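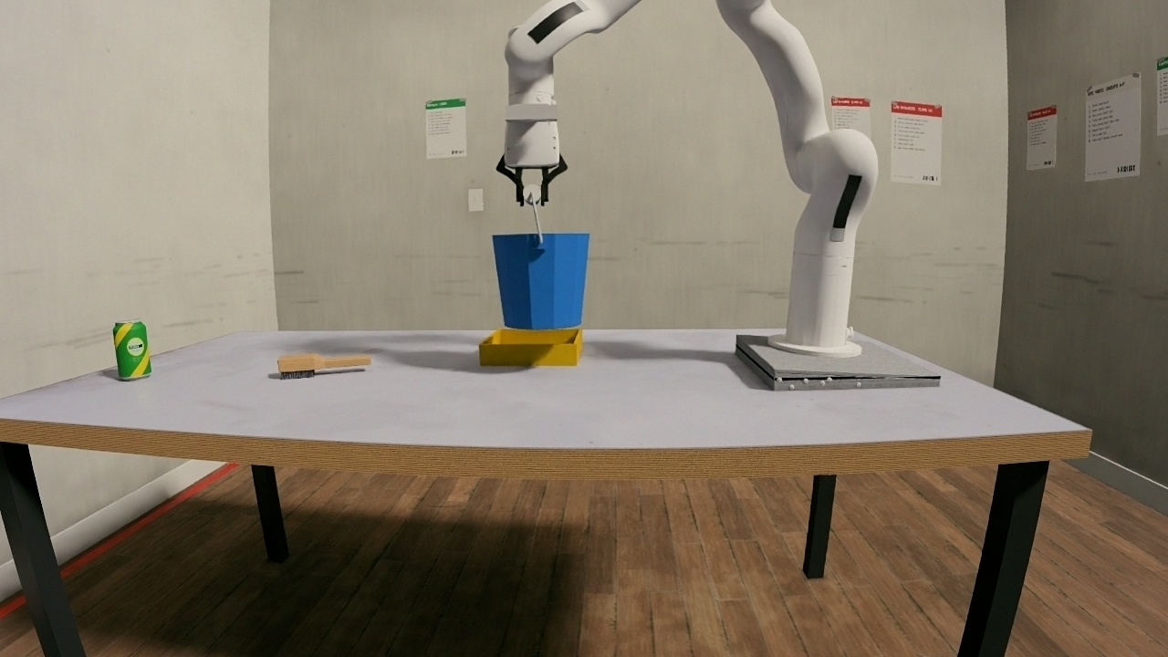
8 January 2018

Adhesive lap shear, beech on beech, batch 7

Picked up the conditioned specimens from the Branitz chamber this morning. They went in before the break, so moisture content should be well settled. Meter reads the same on the offcuts as on the control blanks. Surface of two blanks is slightly fuzzy along one edge, probably from the dull planer knives. Marked those with pencil and kept them in the set, but they are not to be used for the mean.

Glue is the Flullano PVA, same tub as batch 6. Stirred it for a full minute because it had started to separate. Viscosity looked normal afterward but I did not run the cup. Spread with the notched card on one face only, open time kept short, clamped in the screw press with the usual caul blocks. Squeeze-out was even along the long edges and thin at the back corners. The rear screw on the press still binds in the last turn. Grease did not help. I think the thread is bruised.

Press time was 76 minutes for every stack. I know the sheet says an hour is enough at room temperature, but the shop was cold after being shut and I would rather have the extra margin than argue about it later. Left them on stickers overnight in the earlier batches. Same plan for this one, then back into the chamber before cutting.

While the stacks were in the press I went back over the batch 6 numbers. Best specimen failed at 858 N. That one had wood failure across most of the joint, so the figure says more about the beech than the glue. The weakest had a glossy patch near one end with no fiber on it at all. Looks like a starved joint. Annapurna thinks it is a skin that formed before closing, which would fit if that was the last one spread. The spreading order was not written down. From now on, number the pieces in spreading order, on the end grain, before any glue is opened.

Notes on the test jig:

– Lower grip has play side to side. Shimmed with brass strip. Better, still not good.
– The load trace has a small step early in the pull. Same place each time, so it is the grip seating and can be ignored.
– Crosshead speed was left on somebody's setting for the plywood work. Caught it before the first pull. Check it every time.

Overlap length on the cut specimens varies more than I like. Worst pair differs by the width of a saw kerf. The stop block on the crosscut sled had crept. Nikola Zalewska has a steel stop from the Namboodiri fence that can be bolted through, and she says we can keep it until April.

Shear strength has to be calculated from the measured overlap of each piece and not from the nominal. I redid batch 6 this way and the spread came in noticeably. The ranking of the top few did not change.

Open question is whether to sand or plane the faces. Everything so far has been planed. The Firnville people want sanded faces in the report since that is how their own parts arrive. I would do one batch at 120 grit with nothing else changed, brush and vacuum the dust, and glue the same day. 37 blanks are left from the original board, enough for it if we stop cutting spares.

To do: order card spreaders, chase the thread on the rear press screw, replace planer knives, copy the overlap measurements out of the paper book.

Recent entries
Batch 6 results, PVA on beech
Chamber humidity drift and salt change
Planer snipe, infeed table adjustment
Hide glue trial, first notes
Moisture meter check against oven-dry samples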